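Wuker opens orders for Clurnel desktop arm kit

FOR IMMEDIATE RELEASE
11/28/24

Wuker is now taking orders for Clurnel, a build-it-yourself robot arm for schools, clubs and kitchen tables. Printed parts, servos, cables, power supply. Glue not needed. First boxes go out in April.

The kit was drawn up by Ye-ji Yoon, who wanted an arm that pupils could take apart and put back togther in a lesson. Build time is some 6 hours for a first go, less after that. Print files come with every order, so a snapped finger can be replaced on any hobby printer.

"We kept the joints open on purpose," said Yoon. "You see the servo, you see the wires, you can get a screwdriver in. Soft things are good to start on. Sponges, socks, that sort of thing."

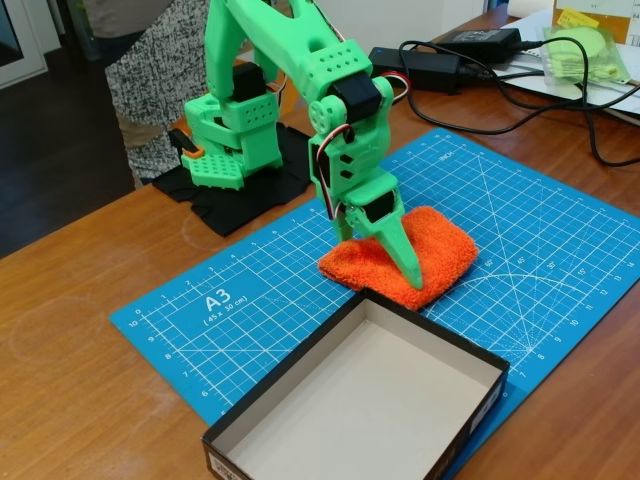 Do I need to know how to code before I buy one?

No coding is needed for the first set of tasks, which run from sliders on a laptop. A Python library is there for anyone who wants to go further.

Early kits went to Buschmann, the maker shop, where Marlene Kohlhase runs the evening classes. "Two of our groups had it moving the same night," she said. "Cable routing was fiddly. The new guide is much better on that."

Also on offer: the Firby class pack, 20 kits plus spares and printed worksheets. Spare servos and finger sets sold seperately. Orders placed before the end of the year get a second set of fingers free. Returns within 60 days, unbuilt kits only.

Press samples and interviews: contact the Wuker press desk.

ENDS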